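Reserve Funds and the Small Youth Association

Every youth association that owns or rents a residential centre faces the same question each winter, when the accounts are drawn up and the coming year's camps are priced. How much money should be kept back, and who should decide when it may be spent? At Drendonard the answer has for many years been a matter of habit. It is the view of this paper that habit is no longer enough, and that the association should adopt a written reserves policy before the next budget is set.

The present position is easily stated. The association holds a general balance of £903, together with whatever remains in the accounts of its 7 sections. No rule says what that balance is for. In a good year it grows, and families ask, quite fairly, why subscriptions have not been reduced. In a poor year it is drawn upon to cover deposits, and the sections discover in the spring that the money they had expected for equipment has already gone on a booking.

The events of November showed how thin the margin is. A deposit for the Gorkamau weekend fell due before the subscriptions had been collected, and 29 families had yet to pay. The sum was found, but only by delaying a payment to Bergmann for coach hire, and a supplier who has given fair terms for so long should not be used as a source of credit. The delay was courteous on both sides. It should not be repeated. 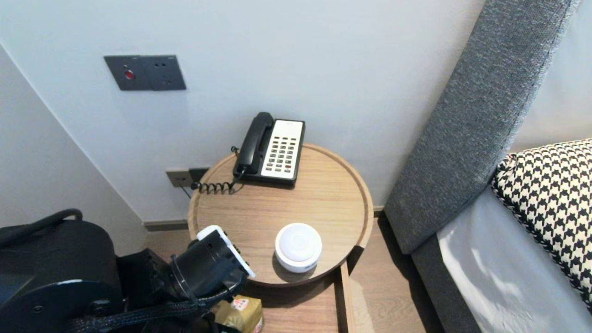
A reserves policy need not be long. It should name a minimum balance, state the purposes for which the reserve may be used, and set out how it is to be restored afterwards. I would suggest that deposits be excluded from those purposes altogether and met from a separate booking account, into which each family pays when a place is accepted. The reserve would then be kept for costs that cannot be foreseen, and for the modest replacements that every residential centre requires and that are seldom budgeted for. The corded telephone on a bedside table, with its white keypad and coiled lead, is a fair instance of the latter: an item too small to have a line of its own in the accounts, yet one whose replacement must be paid for from somewhere. A dozen such items in one season can undo a careful forecast.

There are objections, and they deserve a proper hearing. The first is that money given by parents should be spent on the children who are members now. This has real force. A reserve which grows without limit is a charge on one generation of members for the benefit of another, and for that reason the policy should contain a ceiling as well as a floor. Anything above the ceiling should be returned to the sections in the following year.

The second objection is that separate accounts bring more work. They do. Leaders already give up their evenings, and the move to Stivura for recording payments was not welcomed everywhere. Yet the system can already keep booking money apart from general funds, and the additional entries would be few. The greater labour, in my experience, lies in explaining to a meeting why the money has gone.

As to the amount, I would begin with a floor of £200 for each residential event in the programme, reviewed annually when the accounts are presented. Others may prefer a higher figure — or one tied to subscription income. Either would be an improvement on having none, and the matter could be settled at the same meeting that approves the camp fees.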